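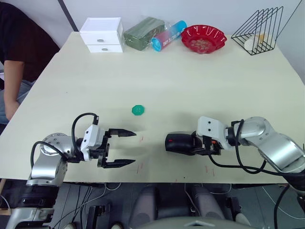 I have moved apartments again, which means I am once more a scholar of the security deposit. A thread.

**1/** The old place was in Wultden, third floor, 501 square feet according to the lease. I believe they measured the inside of the oven.

**2/** My landlord was a company called Basivard. I never met Basivard. Basivard communicated by taping things to my door, usually while I was home.

**3/** The move-out checklist ran to 29 items. Item 7 was "restore walls to original condition." The original condition of those walls was a large brown stain shaped like Ohio. I painted over Ohio two years ago with my own money and am now worried I owe them one.

**4/** I spent an entire evening cleaning behind the fridge. I found five bottle caps, a birthday candle and a Flullow loyalty card belonging to someone named Mathias. One coffee short of a free one. I think about Mathias a lot. 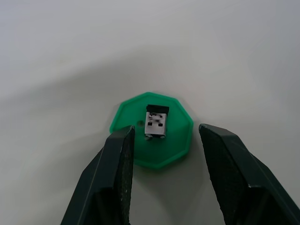

**5/** Moving also means the Drawer. You know the Drawer. Mine had keys to locks I've never owned and the manual for a rice cooker that died in my first apartment. I packed all of it, carefully, in tissue paper.

**6/** My friend Lilibeth Ignacio came over to help and asked, of every single object, "Do you love this?" Lilibeth, it's a colander. We have an understanding.

**7/** The walkthrough took about four minutes. A man with a clipboard looked into the bathtub for most of it. Then he wrote down one word and wouldn't show me.

**8/** The letter came in March. They kept part of the deposit for "general freshness." I called to ask what that was and got put on hold, where they play the first half of a song I used to like.

**9/** New place is fine. Bigger kitchen, smaller closet, upstairs neighbor who is either learning to tap dance or has a very heavy dog. There's a checklist for moving in, too. I've taken a picture of every wall and wrote "stain" on the form eleven times.

**10/** If anyone knows Mathias, I still have his card.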